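The great litter change

My cat Brimik has opinions about where she goes, and for most of November she wanted the bath mat. I'd bought a cheaper litter, you see. It smelled of pine, it stuck to her feet, and she looked at me every morning as if I'd swapped her bed for a cactus.

So I asked around the office, which is how I learned that half the people I work with have been quietly fretting over litter for years. Eun-ji Shim has 13 years of cat-keeping behind her and was very firm with me. Go back to a plain mineral one, she said, no perfume, and don't fill the tray to the top like a sandpit! I'd been doing exactly that (I thought I was being generous).

The other thing I'd been getting wrong was the pouring. I used to hold the bag up at chest height and let it go in one great whoosh, and then wonder why there was dust on the kettle. Eun-ji stands hers right next to the tray, mouth open and rolled back a bit, and tips it from low down. A plain white plastic tray with rounded corners is all you want, she reckons, as you can see the bottom and you can see what needs scrubbing.

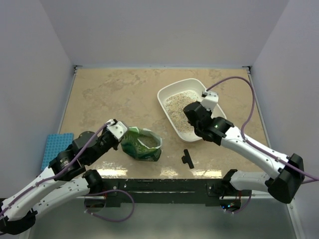

I did go through a phase of wanting something cleverer. There are trays with lids and flaps, and one I looked at in a shop in Umarberg had a little staircase. A staircase! Brimik is six and perfectly able to step over a rim. I nearly bought it anyway, and it was only the thought of carrying it home on the bus that saved me.

What did help was thinking about depth. I put in enough to cover the floor of the tray and then let her sort it out, because she will dig it all to one end whatever I do. If it's thin in one corner by evening I push it back across with the scoop. Zuweira Acheampong from accounts goes deeper than I do, but she has two enormous toms who dig like they're looking for pipes, and she says anything less and they're down to bare plastic by lunchtime.

Then there's the bag. I have never once opened a litter bag neatly. I start at a corner with the kitchen scissors, it goes sideways, and from then on it slumps whenever I turn my back. Holding the top with one hand while the other does the tipping works far better than hugging the whole thing, and when I've finished I squeeze the air out, fold the top over twice and put a clothes peg on it.
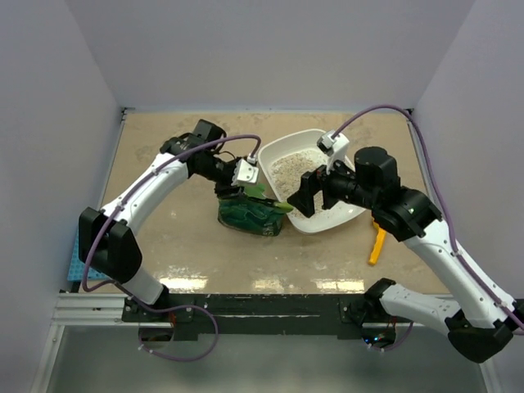
Home and Pets Desk, Sarar Magazine

There will be grains on the floor. I've made my peace with that. I find them behind the washing machine, in my slippers and, last week, in the butter dish, and I'd rather not think about that one too hard. An old towel under the tray catches a good few of them, and I shake it out of the back door on bin day.

Brimik took four days to forgive me. On the fifth she marched in, had a long sniff, dug a hole far bigger than she needed and walked off with her tail straight up. The bath mat has been washed three times and is back where it belongs.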